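February

By the markets desk columnist, Drinach

Most of the people I know who lost money trading currencies last year were right about the direction. They said the currency would fall, and it fell. They still lost, and the reason was the size of the position.

I have been writing about foreign exchange long enough to have heard every theory of where a currency ought to go. I have charts with lines on them like everyone else. I look at interest rates, trade balances, the price of oil, and the speeches. All of that is worth doing. But retail currency trading has a bigger problem than bad forecasts, and it is the amount of borrowed money that ordinary people are allowed and encouraged to use.

Take a small account of $3,000. That is a normal amount for somebody starting out. With leverage of 200 to 1, the account can control $600,000 worth of currency. A move of half a percent against a position that size wipes out the whole balance. Major currency pairs can move half a percent between breakfast and lunch on a day when nothing much happens. The trader may have a view that covers three months and an account that can't survive three hours.

People in the business will say that no one is forced to use the full amount. This is true. It is also true that the platforms are built around it. I opened a practice account with Bodin, one of the newer brokers, to see how the order screen worked. The default position size was much larger than I would have picked for the balance shown. The leverage setting was two menus down. The profit figure was in large type and updated constantly, and the margin figure was in small gray type underneath. I changed the size, placed a trade, and the next order went back to the default.

A setting like that is a choice somebody made. Brokers earn on the spread, the difference between the price to buy and the price to sell, and the spread is charged on the full size of the position. A customer who trades $600,000 pays far more than one who trades $3,000, even though both have put up the same cash. The bigger the position, the better for the house, at least until the customer is gone.

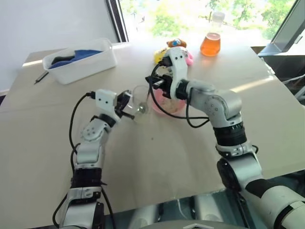 The usual answer to this is education. Every broker has a learning section now, and some of them are decent. Jaltness has a long course with lessons on support and resistance, moving averages, candle patterns, and how to read a central bank statement. I went through all of it. Position size gets one lesson near the end, after the reader has already been shown how to open a live account. I would put it first and make it the longest part of the course. A person who understands size and nothing else will last longer than a person who can name every candle pattern and bets the whole account on one of them.

The arithmetic isn't hard. Decide how much of the account you can lose on one trade and still carry on. Many careful traders use one percent, which on $3,000 is $30. Then look at where the trade would be proved wrong. If that point is one percent away from the entry price, the position should be $3,000, with no leverage at all. If the point is half a percent away, it can be $6,000, or two to one. Nothing in a sensible plan for an account that size gets anywhere near 200.

I expect some readers will find that disappointing. Risking $30 to make $60 does not sound like much of an evening. It won't replace a salary. But that is what a $3,000 account can reasonably do, and I think the industry should say so plainly in its advertising. Somebody who wants to make a living from $3,000 needs returns that professional funds with full research teams don't get.

There is a stop-loss argument that comes up here as well. The claim is that high leverage is harmless as long as every trade has a stop order attached. I use stops and I think everyone should. They work most of the time. They don't work the way people expect over a weekend, or in the seconds after a surprise rate decision, when the price can jump straight past the stop and the order gets filled at whatever is available on the other side. At two to one that is an annoying loss. At 200 to 1 it can be more than the balance, and depending on where the account is held and under what terms, the customer may owe the difference. It is worth reading the agreement on that point before sending any money.

I don't think leverage should be banned. Importers and exporters use it to cover real bills. A furniture company in Lutesden that pays its suppliers in euros and sells in dollars has a good reason to lock in a rate without tying up all its cash. Experienced traders have their uses for it too. What I would like is a low starting limit for new retail accounts. Make it ten to one, or even five, and let people apply for more after they have traded for a while and can show they know what a margin call is. Many countries already cap what a retail customer can borrow. The caps differ a lot, and firms are quick to point customers toward the office with the loosest one.

The objection I hear most is that a lower limit will push people to offshore brokers with no rules. Some will go. They can go today. The large majority of beginners sign up with the first firm whose ad they see and accept whatever settings they're given, and those are the people a lower default would help.

The other objection is about freedom, and I take it more seriously. Adults can spend their money how they like. I would only ask that the choice be put in front of them. At the moment a new customer has to go looking for the setting that makes the account safer, and gets the riskier one by doing nothing. Turn that around and anybody who wants 200 to 1 can still go into the menu and ask for it.

Until that happens, the setting is up to the customer. Check it before the first trade, and check it again after any update to the app, as mine went back up after the last one.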